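Zindum Sink Wipe, release 2

README and data card. Last revised September 16, 2025.

Please read the section called "The force fault" before training anything on this. The people who skipped it in release 1 wrote us some very interesting emails.

What it is

Zindum Sink Wipe is a set of 374 episodes of a humanoid robot wiping a dirty bathroom basin with a cloth. It was recorded at our Dostthorpe site for work on contact-rich cleaning. Each episode has head camera video, video from a fixed camera beside the sink, joint positions, joint torques, gripper state and a wrist force stream. That last one is the reason this file is longer than the code that loads the data.

The arm is driven by a remote operator with a layer of assistance underneath. The operator decides where the cloth goes. The assistance, which is the Llanos contact controller, decides how hard it pushes once it gets there. It does this by reading the wrist force and easing off when the reading goes above the set limit. It is a sensible division of labour as long as the reading has something to do with the wrist.

The basin is a white ceramic one on a vanity unit, dirtied on purpose before each episode, with most of the mess near the drain. The operator starts where they like. Many begin on the left ledge and work inwards, and a few go straight for the dirt like people with a bus to catch. 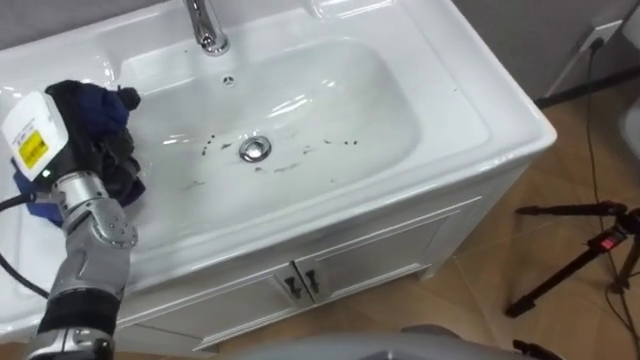 What went wrong

In release 1 the wrist force stream froze, from time to time, at its last good value. The joints kept reporting. The video kept running. Only the force went flat, and a flat force reading during a wipe looks a lot like an operator with a lovely steady hand. Our quality check gave these episodes high marks for smoothness. One of them was in the slides.

The cause was a driver called Endby, which sits between the force sensor and everything else. When Endby lost a packet it sent the previous one again, so that programs further down the line wouldn't trip over a gap. Someone thought that was a kindness. When it lost all the packets it carried on being kind indefinitely.

There was a watchdog. It was set to stop the arm if no force message arrived for 200 milliseconds. Messages did arrive, on time, every time, all of them saying the same thing. The watchdog was satisfied and is, as far as we can tell, the only part of the system that worked to specification throughout.

How we found out

An operator was pressing the cloth down near the drain and asked for slightly more pressure. The controller compared the request with a frozen reading, saw that no extra pressure had resulted, and supplied some more. It did this again. The vanity unit began to creak. The operator let go of the controls, which froze the arm where it was, still pressing, since letting go means "hold" in our setup and not "retreat". The stop button was then used.

The basin was fine. The gripper fingers were checked and were also fine. The vanity had shifted on the floor and had to be pushed back. No one was within reach of the arm. We would like to claim this was down to the strength of our procedures, and it partly was, but it was also lunchtime.

We have written this up as a safety matter and not only as a data fault. A controller that pushes harder when it stops feeling anything is a poor thing to have in a room with people in it, however clean the sink. 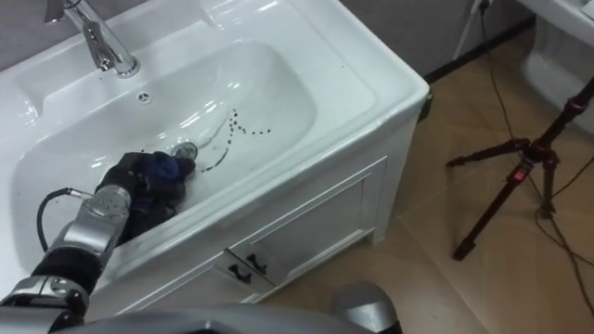 Rocío Palomino objected to an early draft of this section on the grounds that it blamed the driver for a decision made two layers up. Repeating a stale value is bad manners, she wrote, but a controller that never asks how old its input is will get caught by something sooner or later, and if it hadn't been Endby it would have been a loose plug. She also wanted it recorded that the "hold" behaviour had been questioned in April and marked as low priority. It is now recorded.

She is right, and the fixes below are in the order she suggested.

The force fault: what it means for your copy

In release 1, 50 episodes have at least one frozen stretch. They are still in release 2, moved to a folder called frozen. We considered deleting them and decided against it. They are useful if you are building a detector for this sort of thing, and it seemed wrong to publish a data card about a fault and then hide the fault.

The default loader skips the frozen folder. To get at it, set include_frozen to true. The loader will print a warning each time. You can turn the warning off, but the setting for that is deliberately long and embarrassing to type.

Inside a frozen episode:

The wrist force values are wrong from the start of the freeze until the stream recovers, or until the end of the episode if it doesn't.

The timestamps on the force messages look healthy. They were put on by Endby when it resent the message, so they tell you when the lie was told and nothing more.

The joint torques are sound. If you need an estimate of contact force for these stretches, work it out from those. Ours is in the field force_from_torque. It is noisier than the real sensor and should be treated as a rough guide.

The operator's commands are sound but odd. People who can't feel what they are doing tend to make small repeated corrections, and a model trained on these will learn to dither. Ours did. It was quite realistic.

Do not use video alone to judge how hard the arm is pressing. We tried. A bunched-up cloth held firmly and a bunched-up cloth held much too firmly look alike from the head camera, and the fixed camera is only slightly better. Three of us labelled the same clips for pressure and agreed mainly on when to have tea.

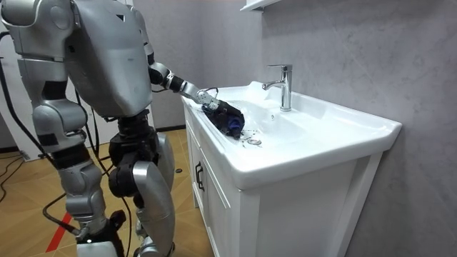 The side view does earn its place in working out which part of the arm is over the basin, as the head camera loses the forearm when it comes in low. If you are lining up torque with contact, start there and use the head view to confirm where the cloth is.

What we changed

Endby no longer repeats messages. If a packet is lost, there is a gap, and everything downstream has had to grow up and cope with it.

Every force message now carries a counter set by the sensor itself. The controller refuses to act on a counter it has already seen.

The watchdog now looks at the counter and not at the arrival time. The limit is still 200 milliseconds, which was never the problem.

Letting go of the controls while in contact now lifts the arm away from the surface slowly, then holds. Operators dislike this, as it means they can't pause halfway through a wipe to scratch their nose. It is staying.

The total push is capped in the arm's own joint limits, below the level of any software that has opinions. This ought to have been done first. Anyone copying our setup should do it first.

We tested the new arrangement by pulling out the sensor cable during a wipe, with the area clear and a hand on the stop button. The arm lifted away as it should. We then did it again with the cable half out, which is nastier and more like real life, and found that the log file called this a "normal shutdown". That has been corrected too.

Known problems that remain

The force sensor drifts a little during long sessions. We zero it before each episode, with the cloth already in the gripper, so a heavier cloth doesn't show up as pressure. Operators sometimes rest the cloth against the inside of the basin before zeroing has finished, and then everything afterwards reads low. Episodes where we spotted this have the flag early_contact. There will be others.

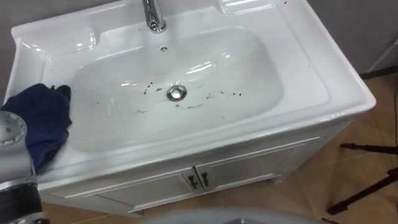
A low reading of this kind is harmless to the arm under the new cap, but it will upset anything that learns force targets directly. Subtract the mean of a no-contact stretch if the episode has one. If it doesn't, leave it out.

Shiny ceramic gives trouble to anything that looks for dirt by brightness. Highlights on the chrome are regularly found to be very clean, and shadows of the gripper very dirty.

The success label means the operator said they were finished. It doesn't mean the basin was clean. We plan to add a proper cleanliness score and have so far held two meetings on the meaning of the word "smear".

Suggested and unsuggested uses

Good for learning wiping motions, testing stale-sensor detection, and frightening new starters.

Not good for setting safe force limits on a different robot, or on a different sink. The numbers in here belong to our arm and our cloths. Please do not point at this dataset in a risk assessment as evidence that anything is safe. It is mostly evidence of the opposite.

Reporting faults

If you find a frozen stretch outside the frozen folder, send the episode name and the start time to the maintainers using the form in the docs folder. Include a plot if you have one. Check first that the axis isn't simply zoomed out, a mistake we have made often enough to have a template reply for it.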